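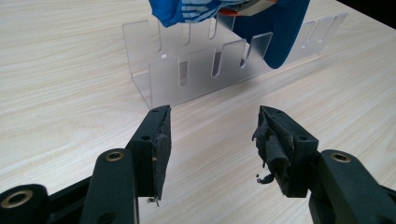
Skarkus said the rule was wrong and should be struck out before the new sheet went up. A limit on pad wear made sense in a factory, in that view, and none at all in a room where people were teaching the grip by hand.

I had the old sheet in front of me. It had 12 rules, most of them copied from the Odthorpe plant back when we shared a building. Rule 2 said to check the contact pads before every session and log any tear. Rule 9 said to change both pads after 800 closings, worn or not.

"Strike which one?" I asked.

"Nine. Keep two."

I wrote that down, but I didn't cross anything out yet. The Gallham auditor was due in the morning and had asked for the reason behind every change, in writing, in plain words. Gallham sent back anything with the word "optimal" in it. They had done it to us in March.
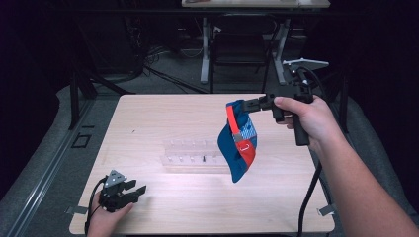

So I tried to think of a plain reason. A torn pad holds cloth differently from a fresh one. If every pad is fresh, the machine learns one kind of hold, and then it goes out to a laundry in Amin and works there for a year on pads that look like old shoes. That was Skarkus's case, and I could not find the hole in it.

The trouble was the log. I pulled the binder and went back through it. People had signed for rule 2 every session, same pen, same slant, and under "tears" they had written a dash. Page after page of dashes - some of them with a coffee ring across the column.

"They're not looking," I said.

Skarkus read a few pages and gave me back the binder.

I left rule 9 where it was. Under rule 2 I added a line saying the person who checks the pads must write down what they saw, in words, and that a dash would be sent back. Then I printed two copies, signed them both, and taped one to the inside of the door.

Posted 12/20/23 by the author

Get new stories by email. Enter your address to subscribe. You can unsubscribe at any time.

Contact | Copyright, all rights reserved | Back to top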